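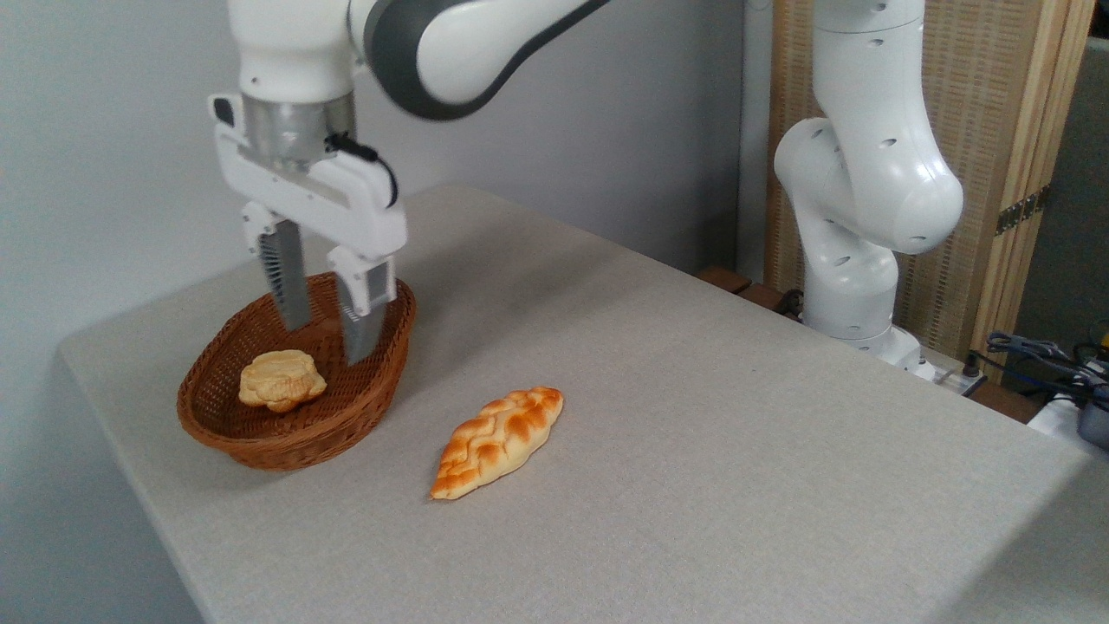
Bun in the wicker basket, braided loaf on the table to the right. April.

Bench notes, enriched dough, shape and holding

Carried over from last entry: the lobed bun and the braid are to come from the same dough, mixed once and divided after bulk. Up to now we had been mixing the bun dough slightly stiffer to keep the tops defined, and that made every comparison of crust useless. Same dough from here on. If the lobes soften, they soften, and we write it down.

Flour: Hivdale strong white, new sack. The old sack was finished on the practice batch and is not in any of the results below. The new one takes water a little more slowly. I held back a spoonful at the start and ended up putting it in.

Butter at 12 percent of flour weight, added cold in small pieces after the dough had come together. Whole egg, milk, sugar and salt as on the standing sheet. Yeast is the Ots instant, opened this month, jar kept in the refrigerator door. Mixed on low until no dry flour showed, rested 5 minutes, then medium until it cleared the bowl. The windowpane was acceptable, with one weak spot near the edge where I think a piece of butter had not gone in.

Bulk overnight in the refrigerator, 12 hours, lid on. The dough had risen evenly and was firm enough to scale without flouring the bench. Jacinto scaled and I shaped. He weighs the pieces for a braid against each other and ignores the target weight. I have come around to this. A braid with strands that match but are all a little light looks fine, and one with a heavy strand twists in the oven.

Shaping, bun

Small balls set touching, one in the middle and the others around it, seams down. The balls have to be tight before they go together. When they are slack they merge during proof and the top reads as a single dome with dents in it. When they are too tight they push apart and the outer ones roll off the base. On this batch the tops came out lumpy and a little uneven, still clearly lobed, with a light tan color and darker gold at the edges of the lobes. I count that as within range. Yolotzin would like the center lobe smaller. Will try on the next batch and change nothing else.

Egg wash collects in the grooves between lobes. On the practice batch it set as a shiny yellow line in every groove. This time I thinned the wash with milk, used the soft brush, and went over the grooves again with the brush dry. Better. One bun still had a pool on the underside where wash had run down to the paper and stuck. Trimmed it off and noted it on the tray sheet.

Shaping, braid

Strands rolled from the middle outward, rested under a cloth for 5 minutes, then rolled again to length. Skipping the rest saves no time because the strands spring back and have to be rolled a third time anyway. Tapered both ends. Started the plait from the middle, worked to one end, turned the whole thing around and worked to the other. The ends were pinched and tucked under. Starting from one end gives a loaf that is tighter at the start than at the finish, and the difference shows after proofing more than before it.

Keep the plait loose. The instinct is to pull. A pulled plait tears along the crossings in the oven and the tears bake pale. Jacinto's loaf from the practice batch did this along most of one side and he has asked that I record that he knows why.

Proof and bake

Proofed covered on the rack next to the Korau. The top shelf runs ahead of the others and I had to move its tray down before the rest were ready. Tested with a floured finger at the thickest part of the loaf. The mark should fill slowly and not completely.

The Korau still has its hot corner, back left. Trays turned once, halfway. Buns came out first and the braids stayed in for 6 minutes more. I pulled the last braid on internal temperature and the others on color, which is inconsistent and should not be repeated. Probe all of them next time, in the same place, from the side and into the middle of the loaf, so the hole does not open one of the crossings.

Everything cooled on wire before being moved. No basket contact during cooling. We have been through that already with the practice batch: the underside sweats against the weave, the base goes leathery, and the pattern of the strands prints into it.

Baskets

The basket in the photo is the shallow oval, flared, rolled rim, reddish-brown weave. It came in the Grolletti order along with a deeper straight-sided one. Notes on both, for whoever places the next order:

Oval, shallow. Good for buns. The flare means a hand can get to a bun from the side without pressing down on the one next to it. The rolled rim has no loose ends that I can find and it does not catch on the cloth. Tight weave, so crumbs stay in and do not drop through to the table. The same tight weave makes it slow to clean. Tapping it out upside down gets the large crumbs. The small ones lodge where the sides meet the base and need the stiff brush. Do not wash it in the sink. Wipe with a damp cloth and leave it on its side until fully dry.

Deep, straight-sided. Suits the braids if they stand on end, and they should not stand on end. Laid flat they do not fit. I would not order this one again for our loaves. Yolotzin is using it for paper liners.

Lining: a folded cotton cloth works in the oval but takes up part of the depth, and on a basket this shallow that matters. Buns sit high and slide toward the rim. Bare weave holds them better. A bun set down bare stays where it is put, even toward one end. For anything with a sticky wash or a sugar finish, use the cloth and accept the loss.

Surface shedding

Short check. Buns and braids were each moved 3 times, basket to table and back, then the table was wiped with a dark cloth and the cloth looked at under the lamp. The braids shed more. Most of it is flakes from the raised crossings, where the wash is thickest and the crust is driest. The buns shed very little from the top and slightly more from the edge of the base. None of this was weighed. If we want a figure we will need a finer scale than the one on the bench.

Light gray table is a poor surface for seeing pale crumbs. I would lay down dark paper for the next check and collect from that.

Holding

One bun and one braid kept under a cloth, one of each kept in a closed paper bag, all on the same shelf. Checked in the late afternoon and again the next morning.

Cloth, bun: crust dry by morning, crumb still good away from the surface. Lobes separate cleanly.
Cloth, braid: crust firm, tapered ends hard. The ends go first on every loaf.
Bag, bun: crust soft, slight tack where the wash was thick. Crumb best of the set.
Bag, braid: soft all over, ends acceptable, shine gone.

The bag wins on eating quality and the cloth wins on appearance. For handling I prefer the cloth. The crust on a bagged bun marks under a fingertip and the mark does not come out.

The tapered ends are worth some thought. Jacinto suggests a blunter taper, tucked further under. It would even out the bake, and it might also fix the overbrowning at the tips. The loaf would be shorter for the same weight and would then fit the oval basket, possibly, on the diagonal. Needs a trial before anyone gets attached to it.

Open items

Smaller center lobe on the bun, all else unchanged. Yolotzin to shape, I will scale.
Blunt taper against current taper, same tray, same shelf.
Probe every braid.
Replace the soft brush. It is losing bristles and I found one baked into a groove.
Ask Grolletti whether the oval comes in a longer size with the same weave and rim. Jacinto has the order number.
Label the Ots jar with the date it was opened. It has a month on it and nothing else.
Standing sheet still shows the old butter quantity. Correct it before the next mix.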